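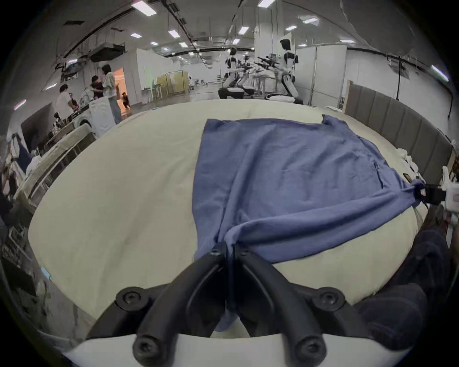

Blue cloth on a cream-colored bed.

Ermanno Mazza tests bed linen for Stullholm, and he starts with the wash log. "A sheet that passes at 12 cycles tells me very little," he says. "I want the shrinkage at 700."

His complaint is with thread count, which he considers a poor guide to wear. Yarn quality and weave matter more, in his view - a plain weave from long fibers will usually outlast a dense one from short fibers.

Drying does much of the damage. "People run the dryer too hot and then blame the cotton." He allows 2 percent shrinkage lengthwise. Samples from Qian are due in January.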